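Carnel project – progress report to Trendico
August 14, 2021

This report covers the work on desktop teardown and rebuild since the August budget call. You asked for a plain answer on whether the learned controller is ready to go in front of the Konumia line managers. My answer is no, and I would rather set out why than send another success rate.

What was done. The arm now has a full set of recorded runs for processor and memory handling, 2,269 in all. The controller was trained on 70 percent of them and tuned on part of the rest. The gray printed fixture was redrawn once in this period, which meant some of the older runs no longer match the current pocket layout. I left them in the training set. I am not sure that was right, and the comparison without them has not been run yet.

The result people will want to quote is the one from the fixture tests. I ask that it not be quoted. The panel is bolted down and the start pose barely changes between runs. A controller that had learned little more than a fixed path could score well under those conditions, and I have not ruled that out. When we shifted the start pose on purpose, over 40 trials, performance dropped enough that I stopped treating the earlier number as a measure of anything.

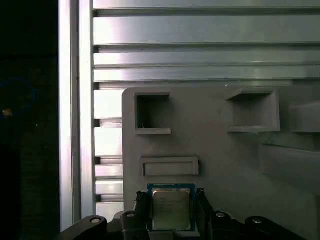 The gripper with a CPU between its fingers, at the gray fixture.

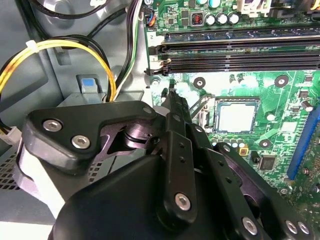 The open case is a harder test than the fixture in nearly every way. There are cables, the board is crowded, and the fingers have to come down near the memory slots and the socket without touching what sits beside them. The wrist camera also loses part of its view to the gripper itself. We used the Jurić method for estimating contact from motor current, and it did well in the published tests, but our readings are noisy at the light forces this job calls for. I can't yet say whether the fault is in the method or in our wiring. The two need to be tested apart.

One thing did hold up. Slowing the last part of the approach made the runs more alike, and that was true for both the scripted controller and the learned one. It is a dull finding and it costs cycle time. It also takes away some of the case for the learned controller, as the scripted one gained just as much from it.

Plans for the next period:
Retrain without the runs from the old fixture and report both numbers side by side.
Repeat the shifted-pose trials with a second operator setting the poses.
Bench test the current sensing away from the arm.

Spending is within the agreed amount. I am asking for 2 more months before any demonstration to Konumia – no extra equipment, only arm time. If the retrained controller can't beat the slowed-down script by then, I will recommend we use the script.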